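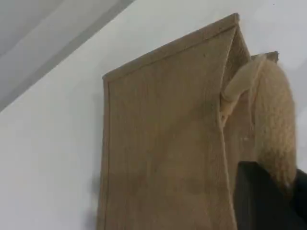 Famel Tall Toy Bin in Oat
Plinlow Home / Storage / Kids' Rooms / Bins and Boxes
Item no. 592
Sold singly or as a set of 2
Color: Oat (also made in Slate)

If you live with a child between the ages of nothing and ten, you probably live with a great many stuffed animals too. They come home from birthday parties and grandparents' houses and the fair, and every one of them gets a name within the hour, and after that there's no question of it ever leaving. We have been selling storage for kids' rooms for a good while now, and the letter we get more than any other goes something like, "We have plenty of shelves, but where do I put the big fluffy ones?"

The Famel is what we point people to. It's a tall, straight-sided, open bin in a warm tan cloth with a bit of a burlap look to it, and it was made with soft, bulky, awkward things in mind. It stands on the floor against the wall, it doesn't need to be put together in any serious way (you unfold it and drop the base in), and a bear with long legs can go in feet first and still look out over the top, which in our house is apparently very important.

About the cloth

We call the color Oat. On some screens it comes up browner and on others a little yellower, and in a room with a north window it can look almost gray by late afternoon, so if you're matching it to a rug or a bedspread please do write and ask for a swatch. They're free and they go out in an ordinary envelope. It's a quiet color on purpose. Most of what goes inside a toy bin is already loud enough, and a lot of our customers have the bin out in the living room where the grown-ups have to look at it too.

The weave has some life in it. You'll see faint up-and-down streaks and the odd darker fleck here and there, where a thicker bit of yarn has gone through, and no two bins come out just the same. We get a message now and then from someone who thinks a fleck is a stain, and we understand the worry, but it's in the yarn and it won't wash or brush out. If you'd like something perfectly even all over, the Slate version is dyed afterward and hides all of it.

Around the top there's a folded border in a slightly lighter tan. We're fond of it! It gives small hands something smooth to hang on to, and it keeps the opening from going floppy after a year of being leaned on. Our first run of the Famel had a raw turned edge, and it frayed just where children like to pick at things, so the border came in with the second run and has stayed.

What's inside the walls

Each wall has a stiff board sewn between the outer cloth and the lining. It's a pressed fiber board, firm enough to stand up straight on its own when the bin is empty and with enough give that a toddler who falls against it will bounce off more surprised than hurt. The lining is plain cotton twill. The base is a separate board with its own cotton sleeve, and it lifts out, so when the crumbs and the stray sequins and the one sock have built up down there you can take the base out, shake it over the trash, and put it back.

We should say plainly that the boards don't like to be soaked. A spilled cup of milk is no trouble if you get to it with a towel, but the bin isn't meant for the bathroom or a damp basement, and it can't go in the washing machine. People do ask.

What fits

Big plush is where the Famel shines. Long shaggy bears, rabbits with those endless ears, a giraffe if you put him in at a slant. It's also very good for throw blankets, spare pillows, dress-up clothes and rolled play mats. One family in our own street keeps wrapping paper in theirs, standing upright, all year long.

It isn't so good for small things. Blocks and little cars go straight to the bottom, and then somebody has to tip the whole bin out to find the red one, and you're back where you started with everything on the rug. For those we'd send you over to the Kravchuk low trays, which slide under a bed and are shallow enough to see into.

You can overfill it, of course, and everyone does. An arm or a leg or two hanging over the edge does no harm at all. If you're having to push down hard with both hands to get the last one in, though, the walls will begin to belly out, and they can keep that shape if they're left so for months. A second bin is kinder (and yes, we know how that sounds coming from a shop).

A few words on long fur

Since so many Famels end up full of the long-haired sort of plush, we thought it would be useful to pass along what we've picked up. The cloth has a texture, and texture catches fluff. You'll find after some weeks that there's a pale fuzz along the rim on the side where the animals get pulled in and out. A dry rubber glove wiped in one direction takes it off better than a lint roller does, and you won't leave sticky patches behind. The lining is smoother and usually only wants a quick going-over with the brush end of the vacuum.

For the animals themselves, a good airing before they go into the bin makes a difference, particularly if they've been in the bed of a child with a cold. Let anything you've washed dry all the way through. A big plush toy can feel dry on the outside a full day before the middle has caught up, and a closed-in pile of them will start to smell musty. Give it a squeeze deep in the tummy. If it's cool in there, leave it out another night.

Comb long fur with a wide-toothed comb or a pet brush, from the tips back toward the body, a little at a time. Children like to be given this job, and they are more patient at it than you'd think.

Setting it up

The Famel arrives folded flat in a paper sleeve. Open it out on the floor, press the side folds outward with the flat of your hand so they lose their crease, and lower the base in with the tab facing up. The walls may lean a bit on the first day. Put a couple of pillows inside overnight and they'll come true. If one corner still wants to fold itself inward after that, run your thumb firmly down the seam from the inside, top to bottom, a few times.

Leave a finger's width behind it if you have a baseboard heater, and please don't stand it in front of a vent. In a nursery, keep it away from the crib, where an enterprising one-year-old could use it as a step.

There's no lid, and we get asked for one often enough that we did try it. We didn't care for it. Children drop lids on fingers, and they don't put them back on, and the bears couldn't see out. If you'd like to cover the top when company comes, a folded throw does very nicely.

From people who have one

"I bought the first for my daughter's room and the second for my own closet, where it holds all the winter blankets. The color goes with everything I have. I'd love a version half as tall for under the window." Ustyna Yurchenko

"Sturdier than I was expecting from something that comes flat in the mail. Took two days to stand up quite straight. My son climbs in it, which I know he's not supposed to."

"Mine had a crushed corner on one wall when it got here. Plinlow sent another within the week and told me to keep the first one for the garage. Four stars only for the wait."

There are 312 reviews on this page so far, and we read every one as it comes in, the grumpy ones twice.

Care

Brush or vacuum dry. For marks, dab with a cloth wrung out in cool water and a drop of dish soap, then dab again with plain water, and let it dry open and upright, out of strong sun. Don't rub, as the surface can go fuzzy. Don't bleach, machine wash, tumble dry or iron. Crayon on the lighter border can sometimes be lifted with a clean white eraser; marker, we're sorry to say, generally stays.

Shipping and returns

Single bins and sets ship from our own workroom, normally within 4 working days. If you order a set, both bins come in the same parcel. You may send a Famel back if it hasn't been used and still has its paper sleeve, and if something's wrong with it we'll pay the postage. Please send us a picture of the trouble first, as often we can just mail you a new base board and save you a trip.

Slate sold out in February and is being made again now. If you'd like to be told when it's in, leave your email with the shop and we'll write once, and only about that.

Goes well with

Kravchuk low tray, for blocks and small cars
Testska wall pegs, for dress-up clothes and bags
Famel replacement base board, with cotton sleeve
Oat and Slate swatch card, free

Questions about sizes, swatches or a room that's an odd shape? Write to us through the contact page and tell us what you're trying to put away. We like hearing the names of the bears, too.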